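Gingham

Gingham is a lightweight, plain-woven cloth, usually of cotton or a cotton blend, best known for its even checks in white and one other color. It is one of those fabrics that nearly everyone can recognize without ever having learned its name, and it has been at home in kitchens, on school uniforms, on summer dresses and at picnics for so many generations that it has come to stand for a certain kind of homely good cheer all by itself. The word is used both for the cloth and, more loosely, for the pattern, so that a printed paper napkin may be called gingham by people who would be quite surprised to hear that there is any weaving involved.

Name and early history

The origin of the word is a matter of friendly disagreement. Many dictionaries trace it through Dutch to a Malay word, often given as genggang, meaning striped or having space between. Others have pointed to the French town of Guingamp, though the evidence for this is thinner. What does seem clear is that much of the gingham that first reached European buyers was striped, and that the checks we now think of as the whole point of the thing became the usual form later on, as mills in the north of England took up the cloth in the eighteenth century.

From there it traveled widely. It was cheap, it washed well, and it looked the same on both sides, which mattered a good deal to anyone sewing at home and trying to get a child's dress out of a short length of fabric. In the United States it became a staple of the general store, and blue, red and green checks could be found in aprons, curtains, bonnets and quilts from one end of the country to the other.

How it is made

True gingham gets its pattern from yarn that is dyed before weaving. The warp, the set of threads held lengthwise on the loom, is laid out in bands of color and bands of white. The weft, which crosses it, repeats the same order. Where color crosses color the square comes out solid and dark; where white crosses white it stays plain; and where the two meet, the eye blends them into a paler, in-between shade. So a cloth that seems to have three tones in it has been made from two – a lovely bit of economy, and one that weaving teachers are very fond of showing to beginners.

The checks may be any size. Very small ones are often sold for shirts, while the broad squares, an inch or more across, are generally kept for household goods. Printed versions copy the effect on one face of the fabric only, and in printed goods the middle tone is commonly drawn as fine lines, dots or a little mesh to suggest the look of crossed threads.

Gingham on the table

Of all its uses, the tablecloth is probably the one that comes to mind first. Checked cloths were practical in family kitchens and small restaurants, where the busy pattern was forgiving of crumbs and the odd splash of sauce, and a faded cloth could be cut down for napkins when its edges wore out. Red and white became linked with trattorias and diners, blue and white with farmhouse kitchens, and green and white with gardens, spring lunches and food eaten outdoors.

Wipe-clean cloths brought the pattern to a great many more tables. Coated and plastic covers took very well to a printed check, and a family that would never have ironed a cotton cloth for an ordinary supper could leave one of these down all week. They do have their own habits, of course: they hold a fold for a long time, and they slide and bunch where a woven cloth would lie quiet.
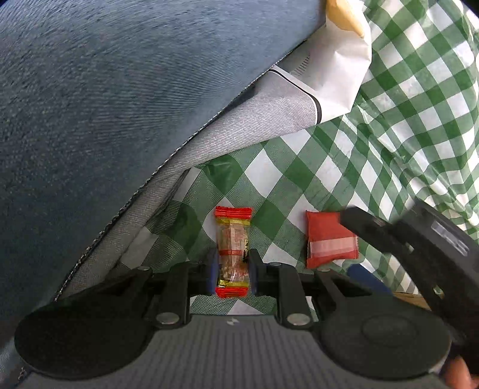
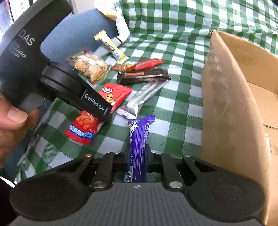
Green-and-white checks on a tablecloth, with blue-grey fabric in the first picture and a purple-wrapped candy bar in the second.

Regional customs

Local habits have grown up around the checked cloth in many places, and they are often kept with real affection. In the hill town of Grasteletti, a gingham cloth is traditionally given to a couple setting up house, and it is thought proper to use it at the very first meal, however modest that meal may be. The neighboring valley of Zirnico has a small fair each January at which old cloths are swapped, mended and admired, and where a prize goes to the neatest darn. The longest cloth ever shown there measured 94 feet and was joined from 32 pieces, with the checks matched so carefully at the seams that visitors spent a good part of the afternoon hunting for the joins.

The textile writer Reinaldo Araújo, who grew up over his aunt's drapery shop in Hinojosa, has suggested that such customs lasted because the cloth was never considered precious. People felt free to use it every day, he argues, and so it turned up in everybody's memories. His short book on the subject, The Kitchen Check, is still a pleasant place to start, even if the chapter on dyes wanders rather a long way from home.

Care

Cotton gingham may be machine washed, though deep reds and navies are best washed separately for the first few times. It irons most easily while still slightly damp. Long cloths can be folded along a line of the checks, a handy guide that saves a great deal of fussing at the ends. Coated and plastic covers should be wiped down with mild soap and kept away from the iron altogether; rolling them on a cardboard tube will prevent the sharp creases that folding leaves behind.

Related patterns

Gingham is easily confused with its cousins. Tartan uses several colors in a more complicated order, tattersall has thin lines crossing on a pale ground, and buffalo check usually pairs two strong colors, most famously red and black, in large squares. Madras is also a light cotton and often checked, but its colors are brighter and its pattern far less regular.

Comments

Flolley, 29 May 2020
Thank you for the part about matching checks at the seams! I made 6 napkins last month and only 3 of them line up properly, but I am using them all anyway.

marthasews
My grandmother always said buffalo check and gingham were the same thing and would not hear otherwise. I'm going to send this to my mother and see what she says.

Pete in the valley
Does anyone know how to get fold lines out of a plastic cloth? Mine has been on the table since Christmas and they are still there.

marthasews
Pete, try laying it out in the sun for an hour, then smooth it with your hands. Don't leave it too long though.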